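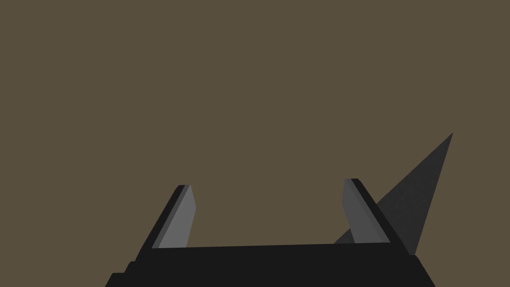

kubo_st
Trying to settle on a wall color for the back bedroom before August. It faces north, 116 square feet, one window, and it's a rental so I get one shot at it before the landlord wants it back to white. I've narrowed it down to a flat olive-brown, the muted kind like the background up top, no texture or pattern at all. My sister says it will feel like a cave. Has anyone lived with a color like this in a room without much sun?

Prumon50
Had it in a den for two years. Fine at night with lamps, gloomy at 3 in the afternoon. I repainted.

E. Mansilla
I'd disagree with that. North light is gray, so a pale color goes cold and dingy in there. A darker brown-green holds up better. Mine is in a hallway with no window and I like it.

Prumon50
A hallway you walk through. He has to sleep and get dressed in this one.

kubo_st
Mostly sleep. The desk is in the other room.

drerari
What finish? Dead flat looks great for a month and then every suitcase leaves a mark. I would go eggshell, even if it shows the patches in the drywall a little more.

E. Mansilla
Flat for me. Keep a jar of the leftover paint and touch it up. You can't touch up eggshell without seeing where you did it.

drerari
You can if you feather it out with a small roller. Brush marks are what people see.

R. Yagi
Whatever finish you pick, get a sample pot and paint a piece of poster board, two coats. Move it around the room for a few days. Olive can go very yellow under warm bulbs. I had 18 sample boards before I was done, so maybe don't ask me about deciding quickly.

Also think about the landlord part. Going from that back to white took me a coat of stain-blocking primer and two coats of white. Price that in now.

kubo_st
Good point on the primer, I hadn't figured that in. Would a lighter ceiling help or should I take the color all the way up?

Prumon50
Leave the ceiling white. It's one less thing to paint back.

E. Mansilla
Agree with that one.

kubo_st
OK, white ceiling. I'll pick up a sample pot tonight, still undecided on flat or eggshell.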